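3.2 Collecting the demonstrations

We started out wanting to do all of this by hand. The plan was to stand next to the arm, grab it by the wrist, and walk it through the motion while the joints recorded themselves (kinesthetic teaching, if you like the proper name). I still have a soft spot for it, and for a single arm it works nicely. With two arms it gets awkward fast, since one person has two hands and both of them end up busy holding up a forearm. So we moved to remote control, and then we moved the remote control into simulation, where a dropped tool costs a reset and a sigh.

The setup we settled on is called Mundero in the rest of this paper. The operator sits at a desk with one handheld controller per arm. Moving a controller moves the matching gripper, and squeezing the trigger closes the fingers. There's a clutch button too - hold it down and the arm stays put while you bring your own hand back to somewhere comfortable. Our first version didn't have the clutch, and Katia Bianchini, who did more of the driving than anyone else on the team, asked for it within an hour of sitting down. She was right. Without it, people ran out of arm long before the robot did.

We collected 586 demonstrations that made it into the final set. An episode was allowed at most 900 control steps, and anything that hit the limit was thrown out automatically. Nine operators took part. I had expected their styles to even out after some practice, but they never really did! A few moved in one smooth sweep, and others went in short hops with a pause after each one, and you can pick out who was driving just from the speed curve of the right wrist. We kept both kinds. The learned policy seems to cope with the hops fine as long as the pauses are trimmed, and the trimming rule is described in Section 3.4.

The tool tasks are the ones I'd like to spend some time on, because they shaped most of our choices. When the gripper holds something long and thin, a small twist of the operator's wrist swings the tip a long way, and a tip that swings is a tip that hits the table. We ended up scaling rotation down by half whenever the fingers were closed. The operators grumbled for a morning and then stopped noticing. Figure 4 shows two views from the tool tasks, with the right gripper holding the tool near the close end of the table and the left gripper raised.

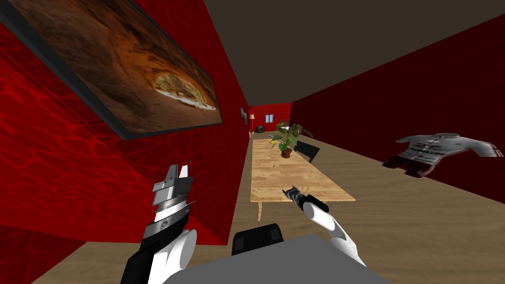
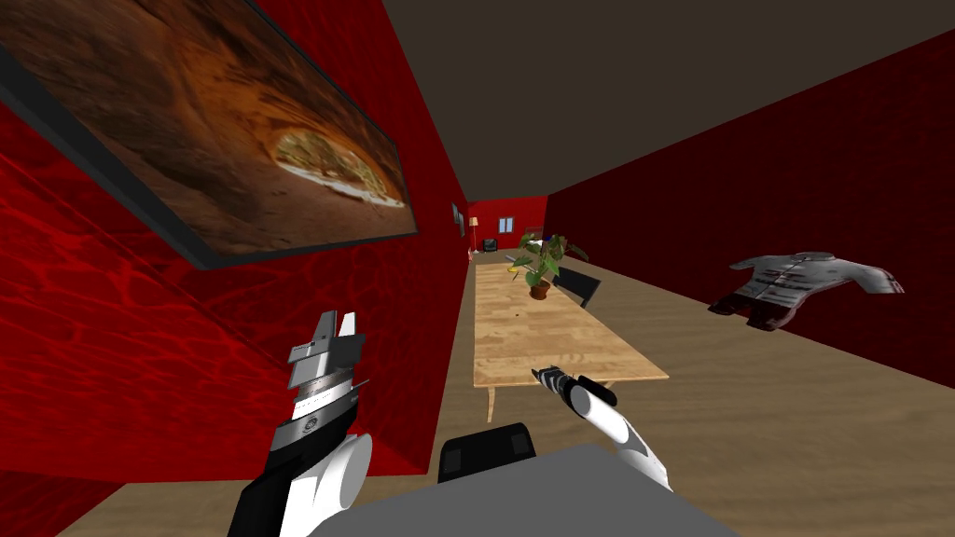

Figure 4. Simulated views over the long table in the Flanness room, both arms in the foreground.

Why not let a motion planner produce the demonstrations and skip the people? We tried it for the simplest reaching task, and the planner's paths were short and collision-free but all alike, so the policy trained on them fell apart as soon as it drifted a little off course. People drift and correct themselves all the time, and those corrections are what the policy needs to see.

Back to how a session went. Each one opened with a few minutes of free play, where the operator could wave the arms and bump into things with nothing being saved. After that came the recorded episodes, in blocks, with a break whenever the operator wanted one. We marked an episode as good or bad right after it ended, and the operator made the call. I went back later and checked a portion of these labels myself, and I disagreed with very few of them - mostly cases where the task was finished but the operator didn't like how it had looked. I left those as they were marked, so the set is a bit pickier than it had to be.

For every step we stored joint positions, gripper openings, the controller poses before and after scaling, and the rendered camera views. Keeping the unscaled controller poses felt like a waste of disk at the time. I'm glad we did it, because when we changed the scaling halfway through we could replay the older episodes and see what the operator had been trying to do. The replays went through Carbone, our small logging tool, and they took around 9 seconds each on a desktop machine.

One thing we'd change is the resting arm. Our instructions said nothing about what to do with the arm that wasn't needed, so operators parked it wherever they liked, and the policy then learned to fuss with it. In the later Zolstead runs we gave it a fixed parking pose, and the results for both versions are in Table 3.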